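Staff Help / Moving Desks and Buildings / FAQ

Questions we keep getting about the move from Hailu House to the Olletti building. Will be updated when we have time. If your question isn't on here check the floor noticeboards first, then write to us.

When do I move?

Depends on your floor. Hailu floor 4 goes first, then 2, then everyone else. Your manager has the list. Please don't swap slots between yourselves, the crates are labeled per slot and it all goes wrong.

What day does it start?

Sun 26 September, crews only. Staff are not needed in the building and your badge won't work at Hailu that day. Come to Olletti the next morning, normal start time.

Can I come in while the crews are there? I just need one thing.

No. Insurance. Take it home the Friday before.

How many crates do I get?

Two per person. If you share a desk it's two for the desk, not two each. Teams with archive files can ask for more, but ask early. We have 112 crates in total and they go round more than once, so empty yours as soon as you get there and stack them by the freight elevator. Stack them inside each other, lids off to the side.

What goes in the crate?

Anything from your desk, drawers, and the shelf above. Mugs wrapped in something. Put heavy stuff at the bottom and don't fill above the line or the lid pops off in the truck.

What doesn't go in the crate?

Plants, food, anything liquid, anything with a battery you aren't sure about, cash, medication, passports (yes we've had a passport). Take those yourself.

Do I pack my own monitor?

No. Leave monitor, keyboard, mouse and dock on the desk, with the label on each one. IT pack those. Laptops go home with you.

Where do I get labels?

Front desk at Hailu. Blue for crates, yellow for equipment, white for furniture. Write your NEW desk number, not the old one. Last time in January half of finance wrote the old one and their chairs came back to where they started.

What's my new desk number?

On the seating plan, pinned up on each floor and also in the shared folder. Starts with O then floor then number. If you're not on it tell your manager today.

I'm on the plan twice.

Known problem, people who changed teams over the summer. Use the one with the higher floor number. We'll fix teh plan.

Are we getting the same furniture?

Mostly. Chairs come with you. Desks stay behind, Olletti already has them. 126 desks are in and built. Filing cabinets come only if they have a white label AND are empty. Empty means empty, the crew will not lift a full one.

Can I bring my own chair / lamp / footrest / fan?

Chair yes if it was approved by occupational health. Lamp yes once it's had an electrical check. Footrest sure. Fans no, the building has proper air.

What about coat hooks, pinboards, the stuff on the walls?

Leave anything that's screwed in. Pinboards with Blu-tack or strips, take down yourselves and put a white label on. Pictures that belong to the company stay up and get dealt with after.

Small loose parts, keys, knobs, screws etc. Put them in an envelope, write the desk number on it, tape it INSIDE the drawer or hand it in. Don't tape it to the outside. Shelf pegs too please, they're a pain to match.
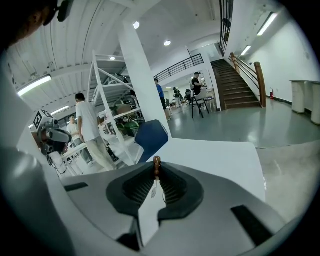 Workplace Services, Moves and Space Team

What if I find a key and don't know what it's for?

Hand it in. Kane Brunton has the key box, ground floor, Hailu, until the end of the move, then he's at the Olletti front desk. Don't leave keys on windowsills.

I've lost the key to my drawer and there's stuff in it.

Email us with the desk number. Kane can open most of them. Not the old gray ones by the kitchen, those need a locksmith and it takes a few days, so don't leave it to the last afternoon.

Who is moving us?

Gretetti Removals for crates and furniture. Our own IT for equipment. If you have a question for the crew please go through us and not direct to the guys carrying things.

Something arrived broken. Now what?

Take a photo, don't throw it away, email us within 4 working days. After that the claim window closes and we can't do much. Say what it is, which crate, and your new desk number. Personal items are covered only if they were in a crate with the lid on.

My crate didn't arrive.

Check the desks on either side. Then the freight elevator lobby. Then the floor above, seriously, it's nearly always the floor above. If it's still missing by lunchtime email us with the label number.

I labeled it but the label fell off.

Tell us what's in it. Unlabeled crates are all in the room behind reception at Olletti. You can go and look, sign the sheet on the door when you take one.

Will my badge work at Olletti?

Yes, the new doors are on the same system. If you get a red light twice, stop trying, it locks you out. Go to the front desk with photo ID.

Do I need a new locker?

Everyone gets a new locker. Code locks, no keys. You set the code the first time you close it. If you forget it the front desk can reset, bring your badge. Old Hailu lockers have to be cleared by the Friday. Anything left gets bagged and kept till January and then it goes to charity.

Parking?

Less than Hailu. Spaces are booked through Flenow, same login as meeting rooms. Book the day before, opens at noon. No standing bookings except for accessible spaces, which are held and don't need booking each time. Write to us if you need one and don't have one yet.

Bikes?

Covered rack at the back, enter from the side street. Bring your own lock. Showers are on the ground floor, towels not provided. Please don't bring bikes up in the elevator.

Buses?

Same routes, get off one stop later. The walk is short, there's a crossing by the bakery.

Meeting rooms, are they all in Flenow already?

Yes except the two big ones on the top floor which are waiting on screens. Anything you had booked at Hailu after the move has NOT been carried over. You need to book again. Sorry, we asked.

Is there a kitchen on each floor?

Floors 2 and 4 have full kitchens. Others have water and a kettle point. Fridges are emptied every Friday afternoon, name and date on everything or it goes. The coffee machines are coming with us, give them a couple of days to get plumbed in.

Can we have a microwave on our floor?

No. Use the kitchens. Please don't bring one from home, we will find it.

Where does the mail go?

Redirected from the first day. Mail room at Olletti is next to the loading door. Outgoing collection is earlier than you're used to, 2 pm sharp. Couriers need the new address, tell your suppliers, we have only told the main ones.

Does my phone number change?

No.

Printers?

New ones, one per floor near the stairs. Tap your badge. If you had a printer at your desk it isn't coming, and before you ask, exceptions go to Lukian Onyshchenko in IT and not to us. Bring a good reason.

What if I'm on vacation when my team moves?

Pack before you go, or ask someone you trust to do it. We can't pack for you. Label the equipment too. If you're already off and reading this, email us and we'll sort something.

I work from home mostly. Do I have to do any of this?

If you've got anything at all in Hailu then yes. If you're not sure come in and check. Hot desks don't have owners but drawers apparently do.

I can't lift things / I'm pregnant / bad back.

Don't lift. Tell us or your manager and the crew will do your crates from the desk. No paperwork needed. Nobody should be lifting a full crate on their own anyway, use the dollies, there are some on every floor.

Confidential waste?

Locked bins on every floor at Hailu until the Friday. They get emptied more often during the move. If the bin is full don't pile it next to the bin. Find another bin. HR and legal have their own arrangement, ask them.

Old equipment we don't want?

Cables, dead phones, mystery chargers, put them in the IT drop box on your floor. Anything bigger, email first. Do not leave a 20 year old projector in the stairwell, it's a fire exit.

Is it a fire drill week?

There'll be one in the first month at Olletti, not telling you when. Assembly point is the far side of the parking lot by the fence. Fire wardens please send us your new floor if you haven't.

It's too cold / too hot on my floor.

Give it a week to settle, the system's been running on an empty building. Then log it, with the desk number and time of day. "Always freezing" doesn't help us much.

Can I change desk once I'm there?

Not for the first month. After that ask your manager and if they're fine with it send us both desk numbers.

What happens to Hailu House?

Lease ends. We hand it back clean so anything left is rubbish as far as we're concerned. Final walk round is after the last slot, floor by floor.

How do I contact you?

Moves inbox is best, use the form on the staff help page. Put your slot and new desk number in the subject line. We're answering in order so sending it three times wont make it quicker. On move days someone from the team is at the Olletti front desk from 7.30.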